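Speaker notes, Silvana Queiroz
Session: Sorting cells at the Ondieki packing site
27 Aug 2022, version 4

Slide 1. Title. Give name and role, thank Ewan Morrison for the shift data. Go straight to slide 2.

Slide 2. The job before. Mixed returns arrive at Ondieki in bags. An operator empties a bag, separates the wrapped sweets by type into trays, and passes the trays to repack. Standing work, short cycle, same two hands all shift. Complaints in the health log were mostly wrist and neck. Do not read the log aloud.

Slide 3. What Ellier asked for. Take the repeated pick off the operator. Keep tray changes, bag opening and rejects with a person. Mention that the first proposal, from Piteo, had a belt and a vision tunnel and would not fit the room.

Slide 4. The bench. Leave it up while talking through the layout. Two arms, one on each side, sharing the middle of the table. Point out that either gripper can come close to the other, so the motion planner has to treat the center as shared space. Pause for questions on reach.
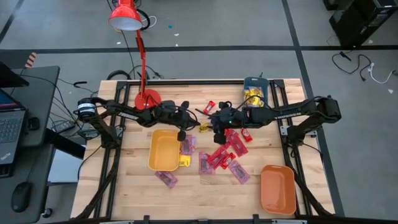
Slide 4: Two-arm sorting bench with yellow and orange trays, both empty, and wrapped candy on the table.

Thin film wrappers are the hard part. They slide, they fold under the finger, and the package shape changes with each grip. Our trial set was 3179 picks. Say the number once and move on, the breakdown is in the handout.

Slide 5. What changed for staff. One operator now looks after the bench and the repack station together. Training took almost 30 hours per person, longer than planned. Most of that went into recovering from a failed pick: when to clear by hand, when to restart the routine, how to log it. Operators asked for a stop control on both sides of the bench. Fitted in November.

Slide 6. What got worse. Waiting. Ewan's interviews have several people saying the day feels slower when the arms run well. Rotation with the Vilow line helped. Pay grade for the new role is still open; refer questions to Ewan.

Slide 7. Next. Bags of 400 pieces, mixed wrappers, same bench. Leave contact details on screen.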